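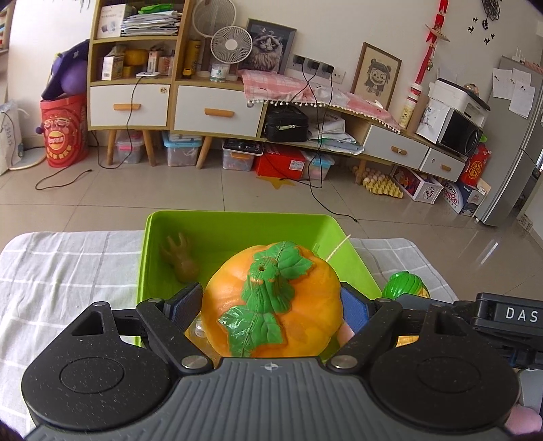
Dzintra Sproģis wants to know how I order a manuscript of short poems, and whether I do it on screen. No. I print single-sided and use the floor.

The current one, Ositz, has 37 poems. I cut 20 to get there. Cuts go in a separate document with the date removed, so I stop sorting by age.

Rule 1: no two adjacent poems end on the same part of speech. Noun endings pile up fast. Check by reading last lines only.

Rule 2: the long poem (700 words) sits after the midpoint. Kadri Kütt read it in first position and stalled at page 2.
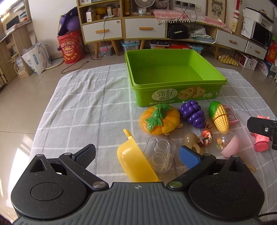 Toy pumpkin, coconut milk flavor tin.

Section breaks come last. I use blank pages, no numerals. Ilze Raudsepp prefers numerals and may be right for a print run. The file goes out in November.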